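The cupboard gets its turn

I finally got stuck into the old timber cupboard this month, the one I'd been dodging since March. You know how it goes - you open one door to look for a candle and twenty minutes later you're sitting on the floor with a 2005 street directory and a jar of odd buttons.

My rule was simple enough. Everything came out, and if I hadn't touched it in 2 years it went in the Pastside op shop box. Over 100 things went (mostly takeaway lids and dead pens, I'm a bit embarrassed to say). Then I wiped the shelf down with warm soapy water, gave the doors a going over with a soft cloth and a dab of Fernandes beeswax, and ran an old toothbrush along the grooves up top where the dust loves to settle. I do love a bit of carved trim, but crikey it holds the grime!

The tablecloths are going back on the middle shelf and the big platters underneath. I'm still dithering over the little rack on top - cookbooks, maybe, or just leave it be.

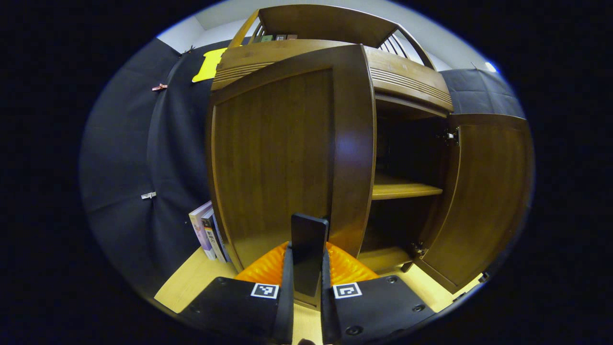 Next month: the linen press

Wish me luck with the fitted sheets. If you've got a folding method that works, send it in and I'll give it a go.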